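機械はいつ洗濯物をたたむのか

日本語でブログを書くようになって、文章を直すことには少し慣れましたが、洗濯物をたたむことにはまだ慣れません。私の国の家では、洗濯物は祖母の仕事でした。祖母はたたむ時間を「座ってする仕事」と呼んで、好きだったようです。私は好きではありません。それで、機械がこの仕事をしてくれる日はいつ来るのか、何年も前から気にしています。

私は Wellevcombe という町のリネン工場で働いたことがあります。ホテルのシーツやタオルを洗って、乾かして、たたんで、また送り返す工場です。私がいたラインには Stollmont という会社の大きな機械があって、一時間に205枚のシーツをたたみました。初めて見たときは、本当に驚きました。シーツが濡れたままローラーの間に入り、反対側から四角くなって出てくるのです。私は「もう解決しているではないか」と思いました。

ところが、その機械の入口には二人の人が立っていました。シーツの角を見つけて、左右のクリップにはさむ人です。角さえ渡せば、あとは機械が速いです。角を見つけるところまでが人間の仕事でした。私も三か月間、そこに立っていました。山になった白い布の中から角を探すのは、説明しにくい作業です。指が先に見つけて、目はあとから来ます。

家庭の洗濯物は、もっと難しいと思います。シーツには角が四つあると決まっていますが、服は種類が違えば形も違います。裏返しの靴下もあるし、袖が片方だけ中に入っているシャツもあります。 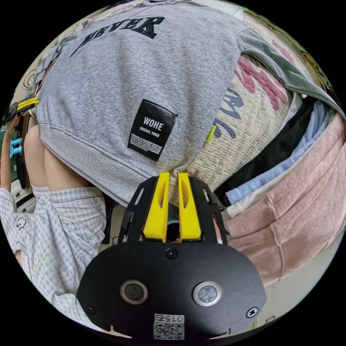 服をたたむ手順を言葉で書いてみようとしたことがあります。勉強になると思ったからです。最初の文は「服を広げる」でした。そして二番目の文に進めませんでした。広げるためには、どこかを持たなければなりません。では、どこを持つのか。NEVER と大きく書いてあるこのグレーのスウェットなら、裾のリブのところを持つのは悪くない選び方だと私は思います。黄色い二本の指が生地を少しだけ集めて、小さなひだを作っています。しかし隣にはキルティングの服やピンクのフリースが重なっていて、厚さも硬さも同じではないでしょう。人間はこういう違いを、つまむ直前に、考えないで調整しています。私はその「考えないで」のところを文章にできませんでした。辞書にも良い動詞が見つかりません。「つまむ」「はさむ」「つかむ」「にぎる」、日本語にはたくさんありますが、力の強さまでは書いていないのです。

去年、Finmont という家庭用のたたみ機の展示を見に行きました。縦に長い箱で、冷蔵庫より少し細い機械です。上にクリップが並んでいて、そこに服を一枚ずつ、肩の線をそろえて留めます。すると機械が吸い込んで、下の引き出しに、たたまれた服が出てきます。仕上がりはきれいでした。私がたたんだものより、ずっときれいです。

ただ、係の人がクリップに留めている間、私はずっとその手を見ていました。シャツを持ち上げて、一度振って、肩を見つけて、しわを伸ばして、留める。これは私の考えでは、仕事の半分以上です。私の母なら、そこまでしたらもうたたみ終わっています。それに、フードのある服は入れられないと言われました。子供の小さい服もだめ、大きいバスタオルもだめです。うちの洗濯かごからそれを全部取ったら、何が残るのでしょうか。夫のワイシャツだけです。そして夫はワイシャツをハンガーに掛けたままにする人です。

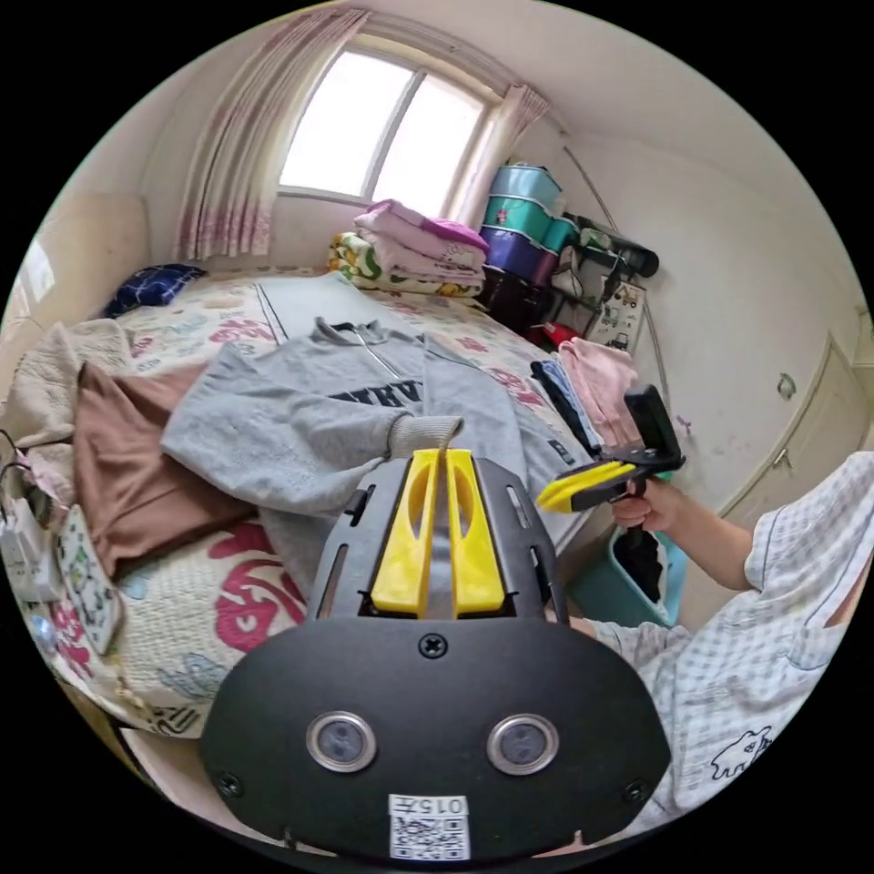 Charmaine Molefe さんにこの話をしました。工場で私の隣に立っていた人で、今は別の会社で縫製の検査をしています。彼女は、機械が苦手なのは布ではなくて「途中の布」だと言いました。たたむ前の布も、たたんだ後の布も、写真を見れば機械にわかるかもしれない。でも半分持ち上がった布は毎回違う形になるから、そこで止まってしまう、というのです。私はこの「途中の布」という言い方が気に入って、手帳に書きました。

考えてみると、硬いものは持ち上げても形が変わりません。茶碗は茶碗のままです。スウェットは持った瞬間に別のものになります。袖は重さで下がり、裏側が見え、今まで見えていた文字が隠れます。だから、きれいに広げた服の絵をいくら覚えても足りなくて、持ち上げている最中、袖を引いている最中、折り返している最中を、たくさん知らなければならないのだと思います。

もう一つ、私が難しいと思うのは両手のことです。工場で新しい人が来ると、だいたい片手が遊んでいます。右手が一生懸命に働いて、左手はただ布を押さえています。慣れてくると、左手が先に次の場所へ行くようになります。右手が折っている間に、左手はもう袖のしわを取っています。これを教えるのはとても大変でした。私は言葉がまだ下手だったので、横に立って、同じ動きをゆっくり見せるしかありませんでした。相手が見て、まねをして、違うところがあったらもう一度見せます。三か月後に工場をやめるとき、私が教えた人は私より速くなっていました。

機械にも同じように見せて教えるという考え方は、私には自然に感じられます。規則を全部書くよりも、人がやってみせるほうが、たぶん早い。私がシャツのたたみ方を二番目の文で書けなくなったことが、私にとっての証拠です。もちろん私は技術者ではないので、間違っているかもしれません。

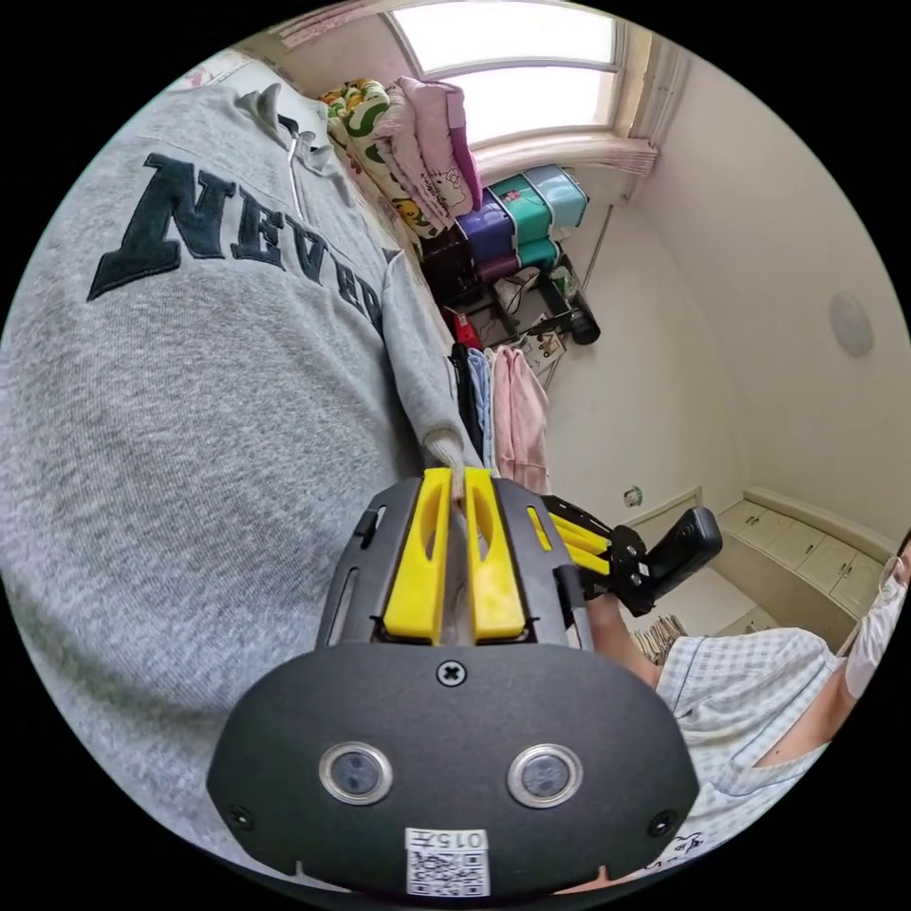
それから、場所の問題もあります。Finmont の展示会場は天井が高くて、床は白く、機械のまわりには何も置いてありませんでした。私の家には、そのような場所は一平方メートルもありません。洗濯物はベッドの上か、ソファの上か、悪い日には床の上でたたみます。カーテン越しの光は夕方になると変わりますし、シーツには柄があるし、枕もあります。服とそうでないものが、同じ布でできているのが困ります。毛布をたたんで、その上でシャツをたたんで、最後に枕カバーを忘れていたことに気がつく。これが普通の家だと思います。

工場では、機械のために場所を作ることができます。Stollmont の機械のために、工場は壁を一枚壊したそうです。家では反対で、機械のほうが家に合わせなければなりません。私の寝室の壁は壊せません(大家さんが怒ります)。

値段のことも書いておきます。展示会でもらった紙によると、Finmont の機械は毎月711枚まで保証の範囲でたためるそうです。私は帰ってから、自分の家の洗濯物を一週間数えました。タオルと靴下を入れても、その数には届きません。だから量は十分です。でも、その中で機械に入れられる形の服だけを数えると、一週間に20枚しかありませんでした。20枚なら、テレビを見ながら自分でたためます。

では、機械は家事ができるようになったのか。友人にこう聞かれたら、私は仕事によって答えを変えます。皿洗いは、もうかなりできていると思います。ただ、皿を食洗機に並べるのはまだ人間です。掃除機も走っていますが、床の靴下を拾うのは私です。よく見ると、どれも同じ形をしています。真ん中の部分は機械がして、最初と最後を人がします。シーツの角を渡すのと同じです。

工場の先輩だった Cieślak さんは、その最初と最後のことを「のりしろ」と呼んでいました。日本語の授業でこの言葉を習ったばかりだと言って、うれしそうに何度も使っていました(彼も外国から来た人です)。紙の工作で、貼り合わせるために残しておく端のところですね。使い方が正しいかどうか私にはわかりませんが、意味はよく伝わりました。仕事と仕事の間ののりしろは、いつも人間の手でできている、と彼は言いました。
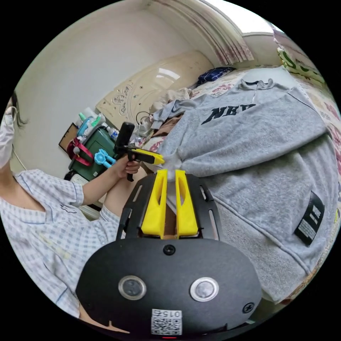 のりしろが小さくなるかどうかは、結局、指の問題ではないかと私は考えています。五本の指が必要かという議論をときどき読みますが、私は二本でもかなりのことができると思います。箸も二本です。私は日本に来て最初の半年、箸で豆をつかめませんでした。今はできます。箸は変わっていません。変わったのは、どこをどの角度でどのくらい押すかという、私の中の何かです。機械の場合も、二本の指で足りるのかどうかより、その「何か」をどうやって入れるのかのほうが、私は知りたいです。

ただ、二本では苦しいと思う作業もあります。ボタンを留めること。裏返しになった袖を元に戻すこと。私は袖の中に腕を肘まで入れて、袖口を中からつかんで引っぱり出します。箸ではできません。機械の腕がそのまま袖に入るのか、別のやり方を見つけるのか、とても興味があります。Charmaine さんは「裏返しのままたためばいい」と言います。着るときに直せばいいからです。彼女の家では本当にそうしているそうです。

先月、また工場の近くを通ったので、昔の同僚とお茶を飲みました。Stollmont の機械は新しくなって、入口の二人が一人になったと聞きました。片側の角を機械が自分で探すのだそうです。うまくいかないときはブザーが鳴って、残りの一人が走ります。忙しい日は一日に2,000枚を流すので、その人は前より歩くようになったと笑っていました。私はその人の靴を見ました。新しい運動靴でした。

次は、タオルのことを書くつもりです。タオルは長方形なので一番簡単だと言われていますが、私はあまり信じていません。うちのタオルは何年も使ったので、もう長方形ではなくなっています。家で機械を使ったことのある方がいらっしゃいましたら、コメントで教えてください。それから、「つまむ」と「はさむ」の違いを上手に説明できる方も、お願いします。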